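Trola Bench Tidying Set: Data Card

Overview

The Trola Bench Tidying Set is a collection of still pictures and short written notes concerning the placement of test tubes in racks on shared tabletops. It was prepared at Otley for use in teaching materials on bench order, and it is distributed together with the Espiritu labeling guide. The current release contains 2,000 pictures, each paired with one note.

The set is concerned with ordinary arrangement: which holes of a rack are in use, whether a tube is capped, what color its liquid is, and what other household or pantry objects share the table. It contains no chemical measurements.

Contents of the pictures

The main object throughout is a blue test tube rack with round holes in rows. Tubes hold liquids in brown, yellow, orange and red tones. The notes record liquids by color only. Contributors are asked not to guess at the contents of a tube, even where a drink of similar color stands on the same table.

Color terms follow the Espiritu guide. Where two adjoining terms could apply, such as "red" and "red-orange," the annotator selects one and marks the entry as close. Dark liquids are entered as "brown" unless a red cast is plain, in which case "reddish-brown" is allowed.

Rack views

Close views are intended for work on tube position and liquid color. A cap is recorded only when it can be seen. If the top of a tube lies outside the picture, the cap field is entered as "unknown" and is not filled in from a neighboring view.

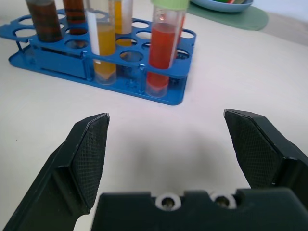

Trulov wrote during the August review that the field for paper strips should be kept separate from the field for caps, as the earlier form had combined them and the two were often confused in classroom use. The change was adopted, and strips now have a field of their own with the values "present," "absent" and "unknown."

Table views

Wide views show the rack together with its surroundings. Background objects are listed by type in the notes. Toy food is entered as toy food and is never merged with the entries for real produce. Bottles are listed by the color of their contents, and label text is transcribed only when every character is legible.

Drinking glasses are entered as "empty" or "in use." Plates and placemats are entered as separate items, including when one rests on the other.

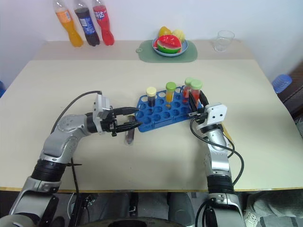
Table view: capped tubes in the blue rack, with soda bottles, a plate of toy fruit and a clear glass at the back.

Annotation procedure

Each note is written by one annotator and read by a second. Disagreements are held until the Thursday session, where the entry is settled or set to "unknown." A sample of 20 entries is drawn from each batch and read again in full before release.

Known limitations

Close and wide views of the same table do not always agree on the number of tubes visible, and users should not treat a difference between them as an error. Shades vary between views. The rack material field was withdrawn in version 3, after annotators entered both "metal" and "plastic" with no dependable means of choosing between them.

Access and corrections

The set is available on request from the Trola office at Otley. Corrections should state the entry number, the field concerned and the proposed value. Acknowledgment is sent within 5 working days.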